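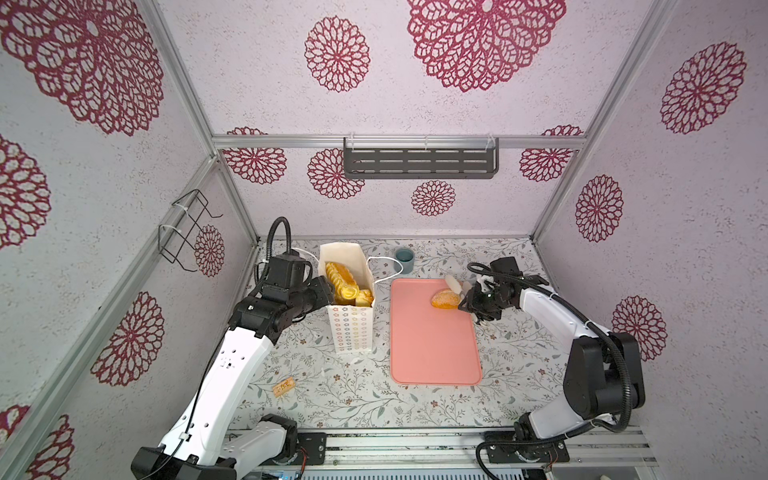

Home Blog Bakery Life About Contact

Blog > Bakery Life > The bagging robots and me

6 min read

The bagging robots and me

So I've been at Pumuvstead going on nine years now, first on the night bake and then out front, and I've bagged more pastries than I ever want to think about. Twists, buns, the little round ones, back in the tray, out of the tray, into the paper. My thumbs have opinions. And since July we've had two robot arms learning to do it.

I was not thrilled, I'll say that up front! When Graciela Durán (she runs the shop and signs my paychecks, hi Graciela) told us at the six a.m. coffee, there was this long silence and then Renato asked if he should start looking for work. She said no. She also said our hours on the bagging bench would go down, and she'd rather we heard it from her with a coffee in hand than found out from the schedule. I respected that, even if I went home grumpy.

The arms live in their own little booth with flowery panels, which I love more than I should. One gripper goes for the paper bag, the other one holds a white plastic utensil over the pink board where the bun sits. We call the left one Sivo and the right one Grostard. Don't ask, it was a long shift.

What's changed for me is mostly the walking. I used to stand at the bench from opening until the lunch rush was done, and now I get pulled off it all the time — to refill the board, to fetch bags, to pick up a bun that went somewhere a bun shouldn't. Ignacio Olivares, who set everything up, had me spend the first couple of weeks guiding the arms through it by hand, over and over. He wanted 295 good runs of one bun into one bag. Do you know how boring that is? I had the radio on and I still nearly fell asleep standing up.

But then it got kind of interesting. I never knew I tilt the bag toward me before the last piece goes in! I've been doing it for years. Ignacio spotted it and asked why, and all I could come up with was that the long twists poke out of the top and I don't want them to snap. He wrote that down like it was science. Lautaro Huenchumán does it a completely different way, he drops the twist in first and packs the round ones around it, so we had a big argument about whose way the arms should learn. (Mine. Sort of. It's a mix.)

They are slow, people. I can fill a bag in under 10 seconds and they can't come near that. On a good morning they do 78 bags while I do everything else, and the flaky buns still give them trouble, because if you squeeze one even a tiny bit too hard you've got crumbs and a sad customer.

The money question, since everyone at the market asks me. I lost almost 40 hours of bench time over the first two months. I got most of it back as training time and counter shifts, and the training time pays a bit better. Renato got his back on the ovens, and he's happy there. Old Wenceslao Valdebenito decided he'd rather cut down to mornings anyway, though he still comes by the booth and tells Grostard to hurry up.

What I do miss is the talking. Bagging was when we all stood shoulder to shoulder and heard about everybody's kids and bad knees and terrible landlords. Now there's one of us at a time over there. I brought it up with Graciela and she moved the coffee break so the front and the back take it together, and that's helped some. It isn't the same as a whole morning of gossip, but I'll take it.

Next up they want to try the holiday boxes, with the folding lids. I can barely do those lids myself, so good luck to everybody. I'll let you know how it goes, and the almond twist recipe I promised is coming in the next post.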